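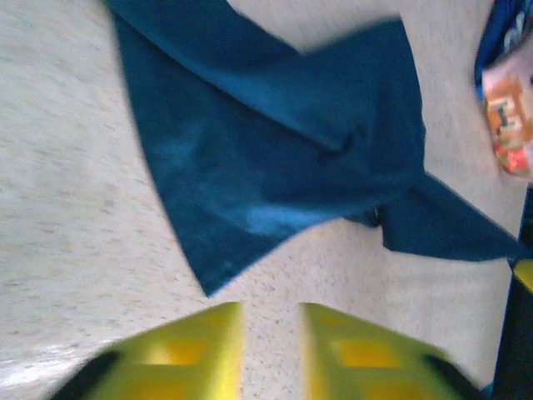

# Plukham: A Species Guide

**Softcover or PDF, from Primau**

Plukham is a setting book for tabletop groups who want to play talking animals. It covers the marsh country of Plukham, the hill towns of Zabala to the north, and the creatures that live in both. You need the Zalla core rules to use it. The animals in the book walk upright and use tools, but most keep the diet, senses and sleeping habits of the real species.

## What's in the book

There are 12 playable species: otter, water vole, stoat, hare, mole, heron, toad, shrew, badger, rook, hedgehog and newt. Each entry uses the same headings, so you can find things quickly at the table:

- Appearance and usual dress
- Life span
- Diet
- Homes and family groups
- Common trades
- How the other species see them
- Starting traits and skills

Pike and grass snakes are in the back as non-player creatures. Pike don't speak. Grass snakes do, but only to other reptiles and to toads, and a game master can change that without breaking any of the rules.

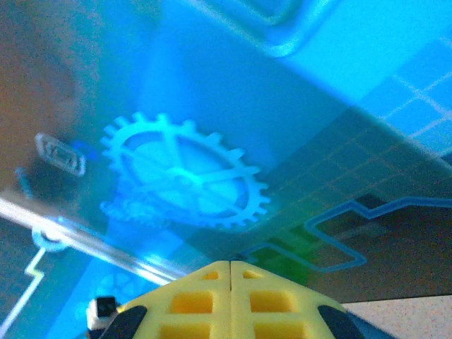 *Yellow gripper and translucent blue plastic.*

## Size and scale

The book uses five size bands, from shrew to badger. Size affects carrying weight, reach, and which doors and tunnels a character can get through. It doesn't affect starting health as much as it did in the first edition. Players of small characters had a hard time in fights under the old table, and the new one gives them more chances to dodge.

Herons are the exception. They fall between bands 4 and 5 because of their height, and the book gives them their own line. They can fly short distances but not while carrying armor.

## Names and speech

A 630-name list is sorted by species and region. Marsh names are short and often taken from plants. Zabala names are longer and pass from mother to child — a hill badger may carry four or five of them and use only the last.
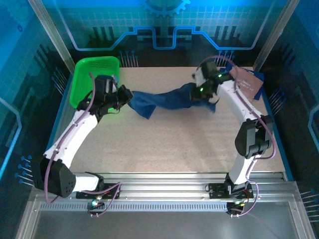
Accents are described in plain terms, with a few sample lines for each. You can leave them out if your group doesn't enjoy doing voices.

## Details

- Edition: 2
- Needs: Zalla core rules
- Players: 2 to 5, plus a game master
- Binding: glued softcover, or PDF with bookmarks
- Extras: fold-out map of the marshes, blank character sheet

First edition characters can be carried over. Use the new size table and keep everything else as written. The PDF is included with the softcover, and the download link comes with your order confirmation. The next print run ships in July.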